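Rorkholm mug and plate set

Ellasine / Table and kitchen / Everyday tableware

We have sold the Rorkholm range for a good few years now, and if you have ever had lunch with us at the Dastedberg shop you have very likely eaten your soup and bread from it. It began as a set for small children, but so many grown-ups wrote to say they had started taking the mug for their own morning tea that we quietly stopped calling it a nursery set and moved it in with everything else.

The colours are the part people ask about most. Štěpánka Hudec, who draws up the palette each February, likes them soft enough to sit beside whatever is already in your cupboard, and she will happily spend a whole Monday moving one plate up and down a shelf to see how it looks in the shade. Lavender is our best seller and has been from the start, with yellow a little way behind it and catching up!
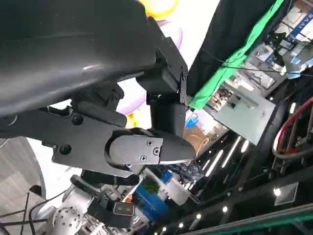 Bright yellow and pale lavender, with a touch of purple.

The mug is plastic and has a slightly tapered body, a rounded rim and a C-shaped handle that leaves room for a proper grip. It holds 200 ml, a sensible amount for cocoa or a small tea, and the outside is matte, so it doesn't look shiny next to your ordinary crockery. The plate is round and measures 18 cm across, big enough for a sandwich cut in half or a generous slice of cake (or a biscuit and some grapes, if that is more your sort of afternoon).

We are often told that the plates get used for all sorts of things apart from supper. One goes under a plant pot, another holds the keys by the door, and when autumn comes round a small orange pumpkin looks very cheerful on the lavender one.

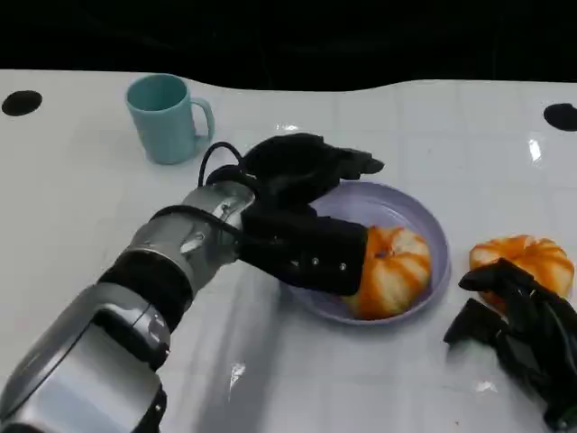

Pale teal is the mug colour we would put with lavender if you can't decide, and it is the pairing we send out unless you tell us otherwise. You can mix any mug with any plate by leaving a note in the box at checkout. Boris Holub packs the orders and reads every one of those notes, even the long ones.

What you get
One mug, 200 ml
One round plate, 18 cm

Care
Wash in warm soapy water with a soft cloth. Please keep both pieces out of the oven and the microwave, and go gently with scouring pads on the mug, which can leave it looking patchy.

Cafés and schools
Baláž, our trade partner, looks after orders of 120 sets or more and can supply up to 2,000 in a single colour. Allow a little extra time for yellow.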